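Module 331: Handling Everyday Objects
Notes for practical 3, Tramunness teaching hall
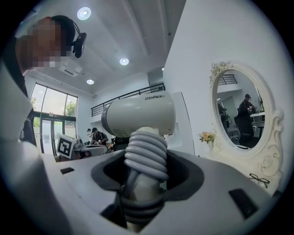
The practical runs over two sessions and counts towards the Brilemine project. You will work in groups of 3. Each group collects 40 usable demonstrations of one task with the hand gripper, then hands them in with a short log.

1. Before you start

Read the Sultana task sheet for your table. It lists the objects, where each one starts and where it has to end up. Check that the marker panel faces the work area and leave it where it is for the whole session. If it gets knocked, tell the demonstrator and start a new set.

Open and close the gripper fully a few times before the first recording. The pads should meet evenly.

2. Objects with cords

Most groups lose marks on the hair dryer. With the cord wound round the handle, the pads close on the cord as well as on the plastic, and the grip is wider than it would be on a bare handle. The loops can also shift while the dryer is being lifted.

Close slowly until the load is held, pause, then lift. Keep the barrel level during the move. Do not rewind the cord between attempts unless it has come off the handle. A cord that sits differently each time is useful variation, and the learned policy needs to see it.

Small or thin objects such as spectacles are marked separately. Approach from above and do not drag them across the table.

3. What counts as usable

A demonstration is usable if the object starts on its mark, is picked up in one grasp and is released before the recording stops. Regrasping is allowed only in task 6. Drops are kept in the folder but do not count towards your total.

Mirrors near the work area can confuse the tracking. Try to approach from the side facing away from the glass, and note in the log any run where the position trace jumps.

4. Handing in

Upload the recordings and the log to Zemomex by the end of November. The log should give the task number, who held the gripper and the result of each attempt. One page is enough.

Reading for next time: the handout on filtering position traces, sections 1 and 2.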